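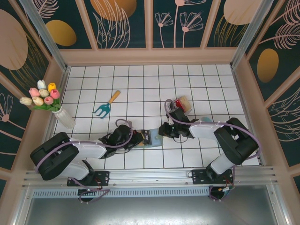

Small stuff, light blue and red and beige.

SPRING SWAP: SMALL STUFF ONLY THIS TIME

March 23, 2023. Quick one, the printer wants this by lunch and I still have the parking page to do.

Swap is on. Same hall at Arkley, side door, doors at 10, we shut at 2 and we do mean 2. Last time people were still going through the puzzles when the dance class came in with their speakers.

Big change: NO FURNITURE. None. Not a stool, not a "very small bookcase." We paid $840 in February to get rid of what got left behind in the fall, most of it couches and one treadmill, and that was most of the money we had put by for new hall heaters. So the rule is, if you can't carry it in one hand it doesn't come. Stuart Ackroyd will be on the door and he has already said no to a friend of his with a recliner, so don't try.

What goes well: kitchen things, board games with all the pieces, kids' books, yarn, seeds, hand tools, unopened toiletries, picture frames, craft supplies, small toys, chargers if you know what they charge. Tape the lid down on anything in a box. Please. The dominoes were under the radiators for weeks.

What doesn't: pillows, VHS, open paint, car seats, bike helmets, knives not wrapped, medicine of any kind incl. vitamins. Encyclopedias. We love them too but no.

HOW IT WORKS for new people. Bring your things, put them on the right table (signs on the wall, Omolara Obi is redoing them bigger), take what you want. No tickets, no points. We tried points. You don't have to bring something to take something, and you don't have to take anything either if you're just clearing a closet. Dealers, you know who you are, first hour is neighbors only.

Drop off early if you can. I-hsuan Chang will have the hall open the evening before from 5 to 7. Bags with handles are best, trash bags split on the steps. Put a note in if something needs explaining, like "works but the light doesn't come on" or "missing the blue counters." Saves somebody a walk back.

ELECTRICAL. Oluwatosin Sani is running the test table again, back left by the sink. Everything with a plug goes to him FIRST, gets a green sticker or goes home with you. Lamps, clocks, toasters, hair dryers, all of it. There was a line out to the coat rack in the fall so come early with those. Crumbs out of the toasters before you bring them, he asked me to put that in writing and now I have.

REPAIRS. New this time! Nayeli Yupanqui is bringing her sewing machine and will do hems, loose buttons, popped seams, the strap on a bag. Not zippers, they take too long. Wash it first. Free, but there's a jar for thread money. She could use another pair of hands for the buttons if you sew even a litle.

Food: Sukadard are doing the coffee and the flat breads again, cash or card. Bring a mug if you remember, otherwise paper cups. Nut-free table is the one nearest the stage. I am told there will also be soup but I haven't seen anything to back that up.

Parking. Not in front of the clinic. They were nice about it last time and they will not be nice again. Street parking on the hill side is free all day, or there's the lot behind Brerkatetti, who are letting us use the spaces along the fence until 3. Only the fence ones. Bike racks by the side door, bring your own lock.

Leftovers: books go to the shelf in the laundry room, clothes to the bin at Eze, the rest goes back in your car if it's yours and you're still around. Anything left with no owner, we have room for 14 bins in the hall closet and that's it, when they're full they're full. So if you brought something big-ish and it's still sitting there at 1:30, think about it.

We need help with: tables out at 8:30, tables back at 2, someone with a van for the Eze run, someone to sit with the lost and found (one left glove, a very nice scarf, reading glasses in a red case, all from last time, come and get them). Sign up on the sheet by the mailboxes or just grab I-hsuan.

Rain or shine, it's indoors. The ramp is fixed. Strollers okay but leave the doubles in the hallway, the aisle between games and kitchen is tight.

Questions go to the swap mailbox in the lobby, not to me, I'm away untill the night before. Parking page is next, sorry in advance for the map.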